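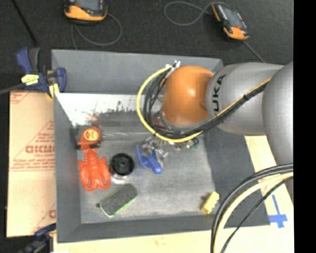
Plamholm demos, notebook – January, late afternoon

Search this notebook Go

3 min read

Back at the desk with the four Plamholm songs, and I'm in a very good mood about them. Drums went down last month and they still sound enormous. The room mics are doing most of the work – I've pulled the close mics right back on "Prolness" and the whole kit seems to breathe out between hits. It's slow, slow stuff, and every bit of ring you leave in gets heard.

Nélida came in at two to redo the bass on the long one. First three takes through the small amp, clean, and all of them a bit polite. Then she stepped on the Bite (the fuzz pedal, the one with the stiff switch) and take 4 was it. Mix knob just past noon, tone nearly off, guitar tuning down to B. You get this lovely thick growl under the note and it doesn't smear when she slides up. Keep take 4! I've bounced 5 as well but only for the last chord, which hangs on longer.

Settings so I don't have to guess again:

Bite: gain 3, tone 1, blend a hair past halfway
DI kept clean on its own track
Ribbon mic off to the side of the cone, a hand's width back
Compression: hardly any, slow attack

Tried doubling her vocal on the second verse of "Dridomcombe". Works if the double is quiet and a bit late, sounds like a pop record if it's loud. Octavian wanted a third voice an octave down and I thought he was mad, then he sang it and I had goosebumps. Left it in from "under the water" to the end of the verse. Plate reverb on all of them, same send.

Guitars still bother me on the opener. Two tracks hard left and right, both with the same pickup, and they fight with the organ when it comes in. Muting the left one for the first 6 bars helped a lot. Octavian, if you read this before I see you, could you play the left part again on the neck pickup? Same riff, lazier.

Things that went wrong: buzz on the DI until I swapped the cable (old one is in the bin), and I lost a rough mix of the opener by saving over it. My own fault. The newer one is better in the low end anyway.

Next: organ swells for the last song, cymbals down a touch everywhere, and a listen in the car. Nélida wants the fade on the long one to go on for ages and I'm with her completely.

Contact | Copyright, all notes and recordings | Back to top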